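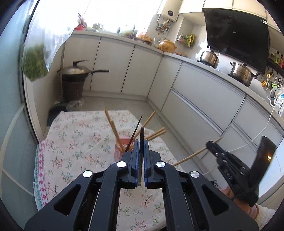 Search tickets

Nelness Recipe Box: Help Desk
Imported recipes show up twice after sync
Status: Resolved
Opened by Ekaette Bako
Handled by Hanna Kushnir

Ekaette Bako, 9:14 am
Hi! First off, I love the new version, the meal planner especially. My problem is duplicates. I moved my whole collection over from the old desktop program and it went in fine, 1,248 recipes, every one with its notes. Then I turned on sync for my tablet and now a lot of them are listed twice. My noodle soups are the worst. Deleting one copy on the tablet makes it come back a minute later. Laptop is on the current version, tablet too as far as I can tell.

Hanna Kushnir, 9:40 am
Hi Ekaette, wow, that is a wonderful collection! Please don't delete anything else for now. Could you open Settings > Sync > Details on both devices and paste the line that starts with "Library ID"? Also, do the two copies of a recipe have the same "last edited" time?

Ekaette Bako, 10:05 am
Laptop ends in 7c, tablet ends in e1. Edit times are different, the second copy always has the time I turned sync on. Is that a clue??

Hanna Kushnir, 10:12 am
It's a great clue! Those IDs should match. Your tablet made its own library and the two are being merged over and over. I'm checking with Olumide, who wrote the importer.

Internal note, Olumide Balogun
Reproduced on the Bamum test account. Import a file, sign in on the second device before the first upload finishes, and you get two library IDs. Titles with accents or non-Latin characters never match in the merge, so they always double. Explains the soups. Lama has the same thing open from another customer. Linking them.

Hanna Kushnir, 11:30 am
OK, we know what it is and we can fix it! Steps:

1. On the laptop, File > Back up library. Save it somewhere you'll find it.
2. On the tablet, turn sync off, then Settings > Reset local library.
3. On the laptop, Tools > Find duplicates > Keep oldest.
4. Wait for the green check mark next to your name.
5. Turn sync back on for the tablet.

Step 3 can sit at 99% for a while with a big library. Let it run.

Ekaette Bako, 1:52 pm
It worked!! Back to 1,248 on the laptop and the same on the tablet. Only thing, 2 recipes lost their star ratings (the sesame noodles and a dumpling one). I put them back by hand, no big deal.

Hanna Kushnir, 2:03 pm
Hooray! Thanks for telling me about the stars, I've added that to the bug. The sync fix is planned for the January update. Enjoy the planner!

Ticket closed

3 people found this helpful
2 comments
Share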